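4. 연기 공지문의 문법: "더 나은 경험"은 언제 출시되는가

그림 1. 넓고 매끈한 흰 표면

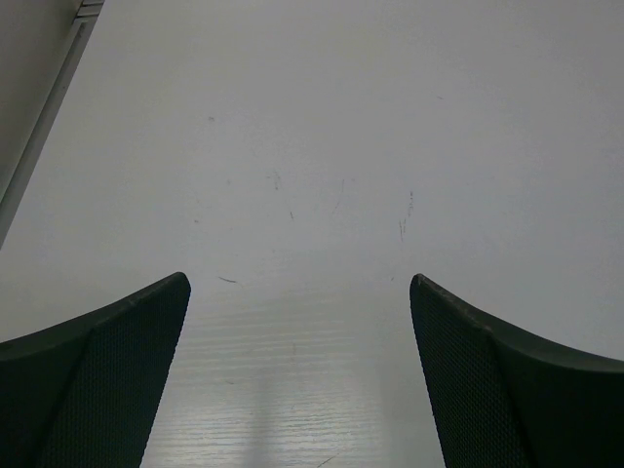 브라간사(Bragança), 2021년 6월 16일

앞 절에서는 게임 출시 연기가 매출에 미치는 영향을 다룬 선행 연구를 검토하였다. 그 연구들은 연기라는 사건을 날짜의 차이로 환산하는 데 능숙하지만, 정작 소비자가 처음 만나는 것은 숫자가 아닌 한 장의 공지문이라는 점에는 별 관심을 두지 않았다. 본 절은 그 공지문을 읽는다. 꽤 많이 읽었으며, 필자는 이 과정에서 '열정'이라는 단어에 대한 감각을 일부 상실하였음을 미리 밝혀 둔다.

4.1 자료

분석 대상은 콘솔 및 PC용 게임의 출시 연기를 알리는 공지문이다. 유통 플랫폼 Vilum의 개발사 게시판과 Galby의 소식란에서 2,000건을 수집하였고, 그중 여덟 건은 같은 글이 두 번 올라온 것이어서 제외하였다. 따라서 최종 말뭉치는 1,992건이다. 제외된 여덟 건 가운데 한 건은 제목의 게임 이름만 다르고 본문이 글자 하나까지 같았다. 두 게임은 서로 다른 회사의 것이다. 중복으로 처리하는 것이 옳은지를 두고 심사자와 의견이 갈렸으나, 어느 쪽이 원본인지 알 길이 없어 둘 중 나중에 게시된 것을 뺐다.

전체 말뭉치에는 어휘 빈도 분석을 적용하고, 무작위로 뽑은 200건은 사람이 직접 읽고 부호화하였다. 부호화 항목은 연기 사유, 새 출시일의 유무, 사과 표현의 위치, 감사 표현의 위치, 그리고 서명 주체이다. 다운로드 콘텐츠의 연기와 이식판의 연기는 구분하지 않았다. 공지문 자체가 구분하지 않는 경우가 많았기 때문이다. 이미지 파일로만 게시된 공지문은 본문을 손으로 옮겨 적었다. 어두운 배경에 가는 흰 글씨를 얹는 관행이 왜 이토록 널리 퍼졌는지는 후속 연구의 몫으로 남긴다.

4.2 구조

공지문은 대체로 네 단계를 밟는다. 먼저 팬에 대한 감사가 나온다. 다음으로 개발이 순조롭다는 보고가 나온다. 그다음 출시가 미루어진다는 소식이 오고, 마지막에 다시 감사가 온다. 두 번째 단계와 세 번째 단계 사이에는 논리적 연결이 필요해 보이지만, 대부분의 필자는 줄바꿈 한 번으로 이를 해결한다. 접속사를 쓰는 경우에는 '다만'이 압도적으로 선호된다. "개발은 막바지에 이르렀습니다. 다만"으로 시작하는 단락에서 게임이 예정대로 나온 사례는 본 말뭉치에 없다. 연기 공지문만 모았으니 당연한 결과이기는 하다.

사과의 위치는 예상보다 유동적이다. 중소 개발사는 첫 문장에서 사과하는 일이 잦고, 규모가 큰 배급사는 사과를 끝까지 미루다가 '양해'로 바꾸어 내놓는다. 양해는 사과와 달리 상대방이 해야 하는 일이다. Braltton의 공지문에서는 이 경향이 특히 뚜렷하여, 한 액션 게임의 세 차례 연기에서 사과는 '죄송합니다', '양해를 부탁드립니다', '변함없는 성원에 감사드립니다'의 순으로 변화하였다. 네 번째 공지가 있었다면 독자가 회사에 사과하게 되었을지도 모르나, 게임은 그해 10월에 출시되었다.

4.3 사유

연기 사유로 가장 자주 제시되는 것은 품질이다. 여기서 품질은 늘 앞으로 높아질 무엇이며, 현재 어느 정도인지는 서술되지 않는다. '완성도', '다듬기', '기대에 부응' 같은 표현이 한 문장에 함께 나오는 일도 흔하다. 구체적인 사유, 이를테면 특정 기종의 프레임 저하나 저장 데이터 손상, 인증 심사 탈락을 밝힌 공지문은 주로 소규모 팀에서 나왔다. 한 2인 개발팀은 물고기가 벽을 통과하는 문제를 세 단락에 걸쳐 설명하였는데, 댓글의 반응은 우호적이었고 그중 상당수는 물고기를 그대로 두라는 내용이었다.

가상현실 지원을 이유로 든 경우는 별도로 살펴볼 만하다. 이들 공지문에서 가상현실은 처음에는 출시와 동시에 제공되는 기능으로 등장하고, 다음 공지에서는 출시 후 무료 업데이트가 되며, 그다음에는 '가능성을 계속 검토 중'인 대상이 된다. 검토가 끝났다는 공지는 찾지 못하였다. 헤드셋을 미리 산 이용자들의 댓글은 윤리적 고려에 따라 인용하지 않는다. 분량의 문제도 있었다.

4.4 날짜

손으로 부호화한 200건 중 새 출시일을 제시하지 않은 것은 113건이다. 이 113건이 침묵을 지킨 것은 아니다. 대신 '준비가 되었을 때', '머지않아', '좋은 소식과 함께' 등의 부사구가 날짜의 자리를 채운다. '올해 안'이라는 표현도 여기에 넣을지 고민하였으나, 적어도 틀릴 수 있는 진술이라는 점에서 날짜로 인정하였다. 같은 이유로 '다음 회계연도'도 날짜로 보았다. 다만 소비자를 상대로 한 글에서 회계연도를 쓰는 심리에 대해서는 별도의 설명이 필요할 것이다. 게임을 회계연도 단위로 기다리는 이용자를 필자는 아직 만나 보지 못하였다.

계절로 표기된 날짜는 더 골치 아프다. 반구가 다르면 여름도 다르다. Vilum은 개발사가 입력한 계절을 이용자의 지역에 맞추어 번역해 주지 않으므로, 남반구 이용자가 '여름 출시'를 기다리다가 반년의 오차를 경험할 수 있다. 다행히 해당 게임들이 대개 다시 연기되면서 오차는 자연스럽게 흡수되었다.

4.5 서명

누가 서명하는가도 살펴보았다. '개발팀 일동'이 가장 많고, 대표자의 실명이 그 뒤를 잇는다. 흥미로운 것은 연기가 반복될 때의 변화이다. 첫 공지에 실명으로 서명한 대표가 두 번째 공지에서는 '팀'으로 물러나고, 세 번째에서는 서명 자체가 회사 로고로 대체되는 식이다. 반대 방향의 변화, 즉 로고에서 사람으로 옮겨 가는 경우는 드물게 관찰되었으며, 대체로 대표가 교체된 직후였다. 새 대표는 솔직한 소통을 약속하고 새 날짜를 제시한다. 그 날짜의 이후 행방은 5절에서 다룬다.

4.6 한계

본 분석에는 몇 가지 한계가 있다. 우선 삭제된 공지문은 수집되지 않았다. Galby의 소식란은 게임이 출시되면 이전 연기 공지를 목록 뒤쪽으로 밀어내는데, 이것이 기술적 제약인지 배려인지는 문의에 대한 회신이 오지 않아 확인하지 못하였다. 회신이 늦어지고 있다는 자동 응답은 받았다. 또한 공지 없이 조용히 날짜만 바뀐 사례는 본 방법으로 포착되지 않는다. 상점 페이지의 날짜 이력을 추적하면 보완할 수 있으나 그 자료는 아직 정리 중이다.

부호화는 두 사람이 독립적으로 수행하였다. 불일치가 가장 컸던 항목은 '유머의 유무'였다. 한 부호화자는 마스코트가 땀을 흘리는 삽화를 유머로 보았고 다른 부호화자는 그렇지 않았다. 합의에 이르지 못하여 이 항목은 최종 분석에서 뺐다.

끝으로, 본 절의 초고는 원래 지난 호에 실릴 예정이었다. 독자의 양해를 부탁드린다.

교신저자: Gervásio Siqueira

인쇄하기 | 이메일로 보내기

관련 글
- 상점 페이지의 출시일 표기와 이용자의 기억
- 패치 노트에 나타난 '기타 안정성 개선'의 범위
- 앞서 해보기는 언제 끝나는가: Vilum 등록작을 중심으로
- 콘솔 인증 심사와 소규모 개발사의 일정 관리
- 서평: 헤드셋을 쓰고 거실을 걷는 법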